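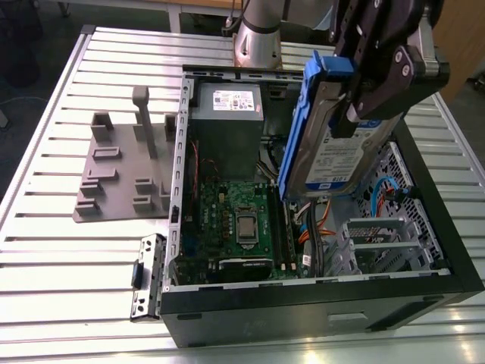

1 min read

Radisthorpe tower refurb - progress to Jun 16, 2019. Quick one, sorry. Grant covers 100 old desktops, we're a bit behind since Febuary. Strip-down is going fine. Side panel off, tower on its side, parts checked one by one. Drives are the slow bit - each gets wiped before resale.

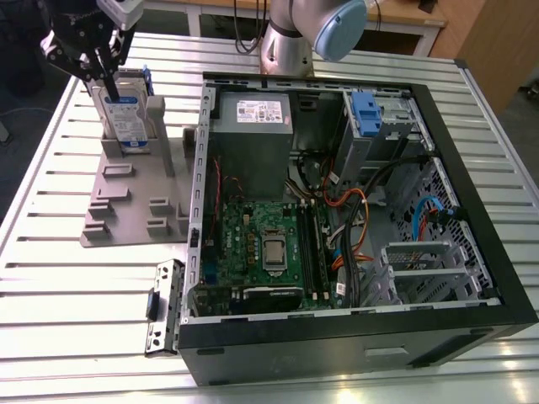

Clatach asked whether the drives could just be shredded. Cheaper, they reckon, but then we'd have to buy new ones. Staying with wiping for now. Thermal paste order came in 2 weeks late.

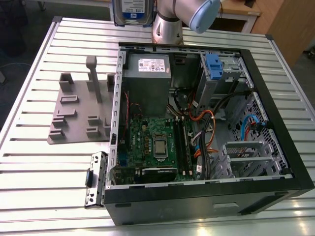
When do the first ones go out? After the next lot of coolers arives, roughly 7 days.

Comments

Szekeres: good to see, do you take laptops?

Prondia: we've 2 more towers if you want them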